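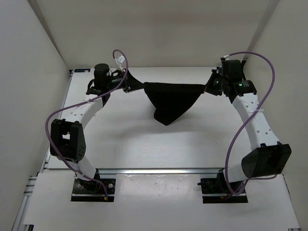
Fig. 6-1. Dark cloth held by the top edge.

6. Drying dark fabrics

Wedden Technical Publications, 28/08/2020

This section applies to the Wedden Jellow vented dryer, wall-mounted or on the floor stand. Complete the installation checks in Section 2 before the first load. The dark fabrics program has a lower drum temperature than Cottons and a longer cool-down. Maximum load on this program is 6 kg dry weight.

6.1 Preparing the load

1. Check the care label. Do not tumble dry items marked with a crossed-out dryer symbol.
2. Spin the load in the washing machine at the highest speed the label allows.
3. Empty pockets, close zips and tie any loose cords.
4. Take each item out of the washer separately and shake it out by two corners.
5. Turn printed items inside out.
6. Clean the lint filter (see 4.3). Pale lint left from an earlier load of towels will transfer to dark fabric.
7. Load the drum loosely. The door must close without pressure.

Note: Sheets and doona covers tend to wrap around smaller items. Dry them on their own.

CAUTION: Do not load items that have been in contact with cooking oil, solvent or hair products until they have been washed in hot water with extra detergent. Residual oil can ignite in a warm drum.

6.2 Starting the program

1. Turn the selector to DARKS. The display shows the default dryness level.
2. Press DRYNESS to change the level. Choose IRON for items that will be pressed, CUPBOARD for everything else.
3. Press and hold START until the drum turns.

To add an item, press PAUSE and wait for the drum to stop before opening the door. Press START again after closing it. The remaining time is recalculated and may increase.

6.3 Unloading

Creases set quickly if the load stays in the drum after cool-down. If the load cannot be removed straight away, select ANTI-CREASE before starting. The drum then turns at intervals for up to 2 hours.
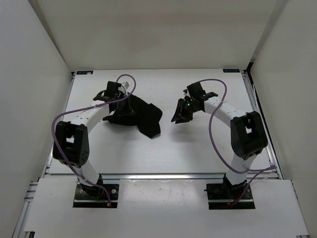

Fig. 6-2. Crumpled black cloth on a white work surface.

1. Remove the load and lay it on a clean, flat surface.
2. Spread each item and smooth it by hand from the centre outwards.
3. Fold or hang. Leave thick seams to air before putting the item away.
4. Wipe the door seal with a dry cloth.

Note: If lint remains on dark items, run COOL AIR with the filter freshly cleaned. If there is no improvement, inspect the exhaust duct for blockage.

6.4 Fault codes on this program

E2: Filter not seated. Remove and refit.
E6: Load too heavy or drum obstructed. Switch off at the wall, reduce the load and restart.

For any other code, see Section 9.

Wedden Appliances, Customer Service | © Wedden 2020 | Back to top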